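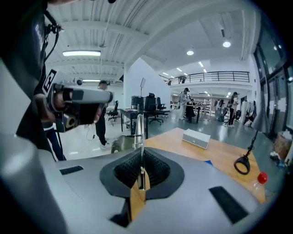 Ticket 739
Product: Baton hand-held gripper, unit 7
Software: Zekholm recorder
Site: Villaseñor
Opened by: Ekow Tetteh
Priority: Medium (was High, see below)
Status: Closed

Original report

Baton 7 loses its connection in the middle of a recording. The recorder shows "device lost," beeps, and throws away the take. Plug the cable out and in again and everything is fine until you have nearly finished the next one. Happens a few times an hour. The other Batons on the same software are behaving, which is making unit 7 look bad in front of its friends.

Things I did before opening this ticket, so that we can skip that part: restarted the recorder, restarted the computer, swapped the battery pack, swapped the operator. The replacement operator lost the connection faster than I did and has asked to be swapped back.

I have set this to High.

Reply from Misitz support

Hi Ekow, thanks for the detail. Could you please restart the recorder and the computer, and let us know whether the problem continues? Please also send the log from the recorder's support menu.

We have set this to Medium, as High is for units that won't power on.

Reply from Ekow

Restarted both. The problem continues. Log attached. The interesting part starts at 10:40, where you can see the device drop, come back, drop, and come back with the jaw position reading fully open while I was squeezing it shut as hard as I could.

Reply from Misitz support

Thank you, the log helps. There may be two faults in there. The drop looks like a loss of power at the connector. The wrong jaw position looks like a lost zero, which happens if the unit comes back up while the trigger is held. The second one should stop when the first one does, but the zero will need to be set again.

Please check how the cable is routed. It should come off the shoulder with a loop of slack before it reaches the grip, and it should be strapped down so that a pull lands on the strap and the connector feels none of it.

Reply from Ekow

Working log from this end. I'm writing it down as I go so I don't have to do it twice.

10:15. Shoulder loop looks right. Arm straight out, arm down, arm across the body, and there is slack in all of them. I did the arm positions alone in a corner and would like that noted.

10:30. Wiggled the connector at the grip while recording. Dropped at once. Wiggled the shoulder end for a good while. Nothing. So it's the grip end.

10:45. Swapped cables with unit 2. Unit 7 now drops with unit 2's cable, and unit 2 is perfectly happy with the one I was about to throw in the trash. I took the one I was about to throw in the trash back out of my plans.

11:10. Looked into the socket with a flashlight. There is lint in it. Dark and felty, and I have a strong suspicion about the fleece pullover that gets worn in here all of February. Power off, cable out, picked at it with a wooden toothpick. More came out than I would have guessed could fit.

11:25. Plug now goes in with a click. I had forgotten that it clicked. Wiggle test passes, rude wiggle test passes.

11:40. Did one long take, reaching and twisting. No drop. Jaw position still wrong: closed reads as a little open, and open reads as more open than the thing can go.

Reply from Misitz support

Great news on the socket. Steps for the zero:

Power the unit off. Clear anything out of the jaws. Power on with your hand off the trigger and wait for the recorder to show the unit as ready. Open Device, then Jaw, then Set closed. Squeeze fully and hold until the tone. Let go, then choose Set open. Save before you leave the page.

Please look over the pads while you are there. A pad that has crept out of its seat will give you a false closed position, and you would be saving the mistake.

Reply from Ekow

13:05. First try. Set closed, set open, left the page. Did not save. Your last sentence was right there in the instructions and I read it afterward.

13:10. Second try. Pad check first this time. One pad was sitting proud at the corner. Pressed it back down with a thumb, and it stayed. Wiped both with a dry cloth.

13:20. Set closed, tone, set open, saved. Closed reads zero. Open reads what it should. Opened and closed it slowly and the line on the graph goes up and down with no steps in it.

13:30. Also replaced one of the hook-and-loop straps. It had picked up so much of the same lint that it was holding by habit.

Next morning. Left the trigger test running with whoever had a free hand, over 1000 squeezes between us. No drops, zero hasn't moved. Several people now have opinions about trigger springs.

One request for Zekholm, if you pass those on: if a unit comes back up with the trigger held, could the recorder say so? "Device restored" is very upbeat for a message that means every jaw reading from now on is wrong.

Reply from Misitz support

Passed on. We are also adding "check socket for lint" ahead of "swap cable" on the help page. Okay to close?

Reply from Ekow

Please close. Lint check is now on the sheet by the chargers, above the battery line. The recordings from the day of the fault with jaw readings after a drop are marked as bad and moved out of the main folder. Unit 2 has its own cable back.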